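Ticket 1075: Plug-in task stalls before the cable is picked up
Project: Buckley (student robotics club, two-arm station)
Opened by: Bríd Mac Suibhne
Status: Open, workaround in use
Priority: Medium

Problem
The station should lift the phone with one arm, pick up the charging cable with the other, and bring the plug to the port. It stops at the cable step. The log shows "grasp target not found" and the arm goes back to its home pose. First noticed in August, after we changed to the foam pads.

Setup
Grakska control software, default grasp profile. Wrist cameras on both arms. Step timeout set to 2000 ms. Phone and cable go on the wood table in front of the cardboard, white box off to the right. The cable is not taped down. 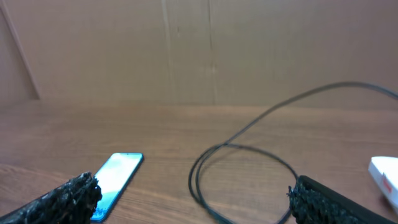
Step 1 – Check the cable layout
With the cable in a big loop, the planner picks a point on the cord instead of the plug. Ran it 8 times like this and got the plug 3 times. Straightening the cord near the plug end helped. Leave the rest of it however it falls.

Step 2 – Check the timeout
Raised it, no change. Put it back to 2000.

Step 3 – Check the pads
The foam sits closer to the lens than the old rubber did, and the plug detector was trained on the old ones. Asked Plukex whether their mask file can be edited by hand. No reply yet.

Step 4 – Place the plug by hand
Set the plug between the fingertips with the metal end toward the phone, port side of the phone facing the cable. Start from the grasp step and skip the search. The phone arm can stay on its normal script.

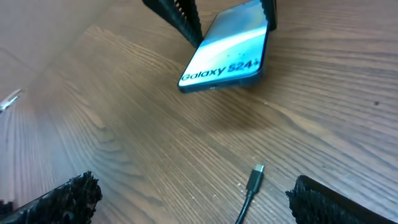

Wrist camera view for step 4, USB-C plug pointing up toward the phone.

Notes
Please don't retrain the detector until the mask question is settled. If you run the station before then, use step 4 and write the start pose in this ticket.

Still to do: draw a new mask for the left pad, then repeat step 1 with the cord looped.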